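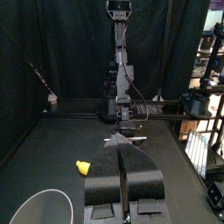
Have you ever wondered how a story gets from somebody's head onto a library shelf? I write books for kids, and I get asked this all the time! My last one, *Plasine and the River Door*, began with a single picture in my mind: a girl finding a cup beside a river. That's all I had. A small bright yellow cup-shaped thing lying on its side can start a story, if you ask it enough questions. Who dropped it? Are they coming back?

## First comes the messy part

I write a first draft as fast as I can. It took me 30 mornings to write the river book, and some of the pages were terrible (one chapter was mostly about soup). A draft is just the first try at a story, so it's allowed to be a mess.

## Then comes the editor

An editor is a person who reads your draft and tells you where they got lost or bored. Mine works at Brullora Books, and she sent me five pages of notes. Five! I grumbled, I ate a sandwich, and then I fixed the soup chapter.

## Pictures, paper and shelves

After that, an illustrator draws the pictures, and a proofreader hunts for spelling mistakes. The printer makes big sheets with lots of pages on each one, then folds and trims them into a book.

When the boxes finally arrive, a librarian gives each copy a label so you can find it. At Skovedlow Library, my book is in the children's room, under the window. Go and say hi to it for me!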